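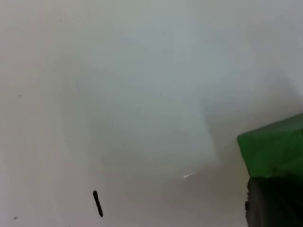

Okay, I promised a longer write-up of the Wistitz starter arm once I'd lived with it for a while, so settle in, I've got coffee and opinions. It's the one from Drondov, the kit with the wrist camera already mounted, and I paid 331 for it with my own money. Most of my evenings since December have gone into block pickups on a plain white surface, and the wrist view is what sold me. With the bright green block up against that dark ribbed finger, I can tell at a glance how the two are meeting, and I've stopped craning my neck over the table like a heron.

Build first. The manual is written by somebody who loves you. Big drawings, screws bagged by step, and a little note telling you when to take a break (I did, twice). Only grumble is the cable run through the elbow, which I had to redo because I'd pulled it too snug.

The fingers! I was ready to hate them. They have a lot of grip for such simple parts, and swapping a pair takes me less time than finding the right hex key. Drondov sells spares in packs of 8, and I'd add one to your first order and save yourself the shipping.

Software is where you need some patience. Setup went fine, but the teaching mode, Tawhiri, forgets my saved positions if I close the laptop lid. Support wrote back the same afternoon and was very sweet about it, and I'm still waiting on the fix.

For anybody who likes numbers as much as I do: I've logged 1,620 pickups so far, and over 1,000 of those were with the original fingers. I keep a spreadsheet. It has colors. Please don't ask to see it unless you have an hour.

Would I buy it again? Yes, for a kitchen-table learner like me. If you need to lift anything heavier than a toy block, look at the bigger Perkport arm and bring a bigger wallet.

Happy to answer questions in the replies, especially about that elbow cable. Loosen it before you tighten the last two screws, please, I beg you.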